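3. Setting up the Plerton mattress pad

Before you start
Strip the bed down to the bare mattress. Let a new mattress air for 8 hours before you cover it.

3.1 Fitting the pad
1. Lay the pad on the mattress with the Plerton label at the foot.
2. Pull the two head corners on first, then the foot corners.
3. Run the control cord out at the foot end - never between the mattress and the wall.

Note: Do not pin the pad. Pins can damage the heating wire.

3.2 Covering the pad
4. Put one fitted or flat sheet over the pad. A smooth, light-colored sheet makes folds easier to spot. Clear small items off the bed before you switch on. 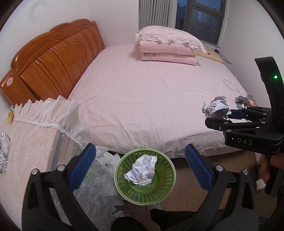

3.3 First use
5. Plug in the control and set it to 5.
6. After one hour, feel the sheet in several places. The heat should be even.

Caution: Do not use the pad folded or bunched up. If one spot is hotter than the rest, unplug the pad and call the Salem service desk, extension 3974.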